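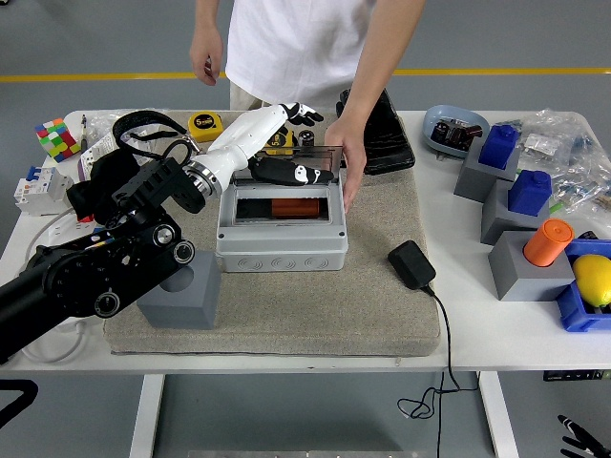

環境計測班 屋外筐体グループ 作業ノート

12月 結露の件、続き

朝、裏庭の百葉箱の横に吊るしてある筐体を開けたら、また内側が濡れていた。先月「完全に塞いだ」と自分の字で書いてあるページがすぐ前にあるので、今日は新しいページから始める。

状況の整理。濡れていたのはFakirの2号で、蓋の裏に水滴、底の隅に小さな水たまり。基板は無事。端子台のネジ頭に白い粉が出はじめている。中の湿度計は80%を指したまま動かない。故障かと思って息を吹きかけたら上がったので、残念ながら正常。隣のRidoは底がうっすら曇っている程度。値段はFakirの半分以下である。この事実は次の予算申請までに忘れること。

疑っていた箇所は前回と同じで、パッキン、ケーブルグランド、ネジ穴。順に見る。

パッキン:つぶれ跡は全周つながっている。蓋の締めも均等。前回疑って悪かった。
グランド:下向きの一本、指で回る。締め忘れの可能性あり。締めた人の名前は前回の作業欄にあるが、私なので追及しない。
ネジ穴:背面の取付穴に付属のゴム栓が入っている。引っ張ると抜ける。引っ張らなければ抜けない。

それで、グランドを締めて終わりにしようとしたところにTorbjørn Söderlundさんが来て、水の入った箱を見て「雨は入っていないね」と言った。降っていないのだから当然だと答えたら、そういう意味ではないらしい。要約すると、昼に日が当たって中の空気が膨らんで出ていき、夜に冷えて外の湿った空気を吸い込む。これを毎日やる。箱が呼吸している。密閉をがんばるほど、細い隙間から吸うようになり、吸ったものは出ていかない。北の国の人が結露の話をするときは妙に楽しそうである。

理屈はわかった。悔しいので確かめることにした。

呼吸の確認、やり方
・Fakirの2号を一度乾かす。蓋を開けて恒温室に28時間。乾燥剤は入れない。
・グランドは規定トルクで締め直し。締めた証拠に合いマークを引く(今回から必須。理由は上の方を読むこと)。
・中に温湿度ロガー、外の日陰側にも同じもの。時計を合わせておく。前回は合わせずに一日つぶした。
・半分だけ日除けをつける案もあったが、条件が混ざるのでやめた。

恒温室はPlukitzの塗膜試験と相乗り。向こうの試験片が湿気を嫌うそうで、こちらの箱を乾かすのは歓迎された。ただし棚の上段は使わないでくれとのこと。下段の奥に置き、「乾燥中、開けないで」と書いた紙を貼った。戻ったら蓋が閉まっていた。開けないでとは書いたが閉めないでとは書いていなかった。紙を書き直し、時間は最初から数え直し。

待ち時間に、通気膜の在庫を探す。棚の札は「通気膜」だが中身は防虫網だった。網は空気も通すし水も通すし、よく見るとアリも通しそうな目である。本物は工具室の引き出し、両面テープの下にあった。貼り付け式で、Cluktonの現場で余ったもの。使用期限の欄は印字がかすれて読めない。読めないものは切れていないとみなす、というのがこの部屋の慣習だが、試験に使うので新品を頼んでおく。届くまではこれで予備試験。 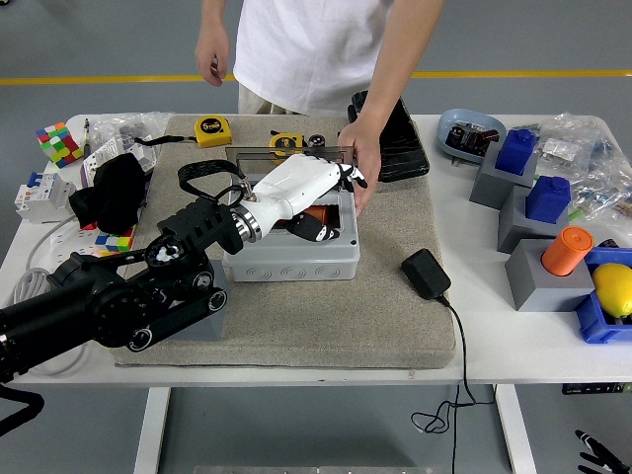
膜を貼る位置については少しもめた。カタログどおりなら側面、下寄り。上面は論外で、雪が乗ったら塞がる。底面は一番濡れにくいが、クモが巣を張る。去年の箱では底の穴に見事な巣ができていて、住人ごと記録写真に残っている。結局、側面の下寄り、北を向く面にした。穴あけはステップドリル、裏に当て木。バリはカッターで取ってから紙やすり。貼る面はアルコールで拭いて、乾くまで触らない。私は触った。拭き直した。

予備試験の結果(膜あり、Rido)
夕方から朝まで外に吊るし、翌朝開けた。水滴なし。蓋の裏、乾いている。ロガーを読むと、内側の湿度は外を追いかけて上がり、日が当たるとまた下がっている。素直。膜なしの頃の記録は上がるだけ上がって下りてこない線だったから、形がまるで違う。

ただし、一晩である。それも風のある晩だった。風がない晩にどうなるかは見ていない。このノートには一晩の結果に大喜びしたページがすでに何枚もあり、どれも次のページで静かになっている。

Fakirの2号は乾燥が済みしだい膜なしのまま吊るす。濡れてくれないと比較にならないので、今だけは結露を応援している。

細かいこと、忘れないうちに
・乾燥剤は青いままでも信用しない。袋の外側の粒しか見えていない。前回、青い袋を振ったら中からピンクの粒が出てきた。
・端子の白い粉は綿棒で取って袋に入れてある。ラベルに日付を書き忘れた。袋の方に今月と書いた。
・筐体の蓋のネジ、樹脂ネジと金属ネジが混ざっている。樹脂のほうは締めすぎると音がする。いい音ではない。
・グランドの空き穴は盲栓で塞ぐこと。ビニルテープは盲栓に数えない。
・ケーブルは箱の下で一度たるませてから入れる。水が伝って入る。Cluktonの現場で教わったのに、裏庭の二台は両方ともまっすぐ入っていた。直した。

費用メモ。膜は一袋6枚入り。箱は全部で13台あるので三袋頼んだ。余りは札の正しい引き出しに入れる。札を書き換えるほうが早い気もしている。

Söderlundさんから追記の依頼。「呼吸」と書くと事務に笑われるので報告書では「温度変化に伴う内外気の交換」とすること、とのこと。本人は会議でずっと呼吸と言っている。

次にやること:新しい膜が届いたら貼り替え、Fakirに穴をあける許可をもらう(保証が切れると言われるはず。切れているかどうかを先に調べる)。風のない晩を待つ。グランドの合いマークを朝いちばんに見る。ロガーの電池は予備を持って出る。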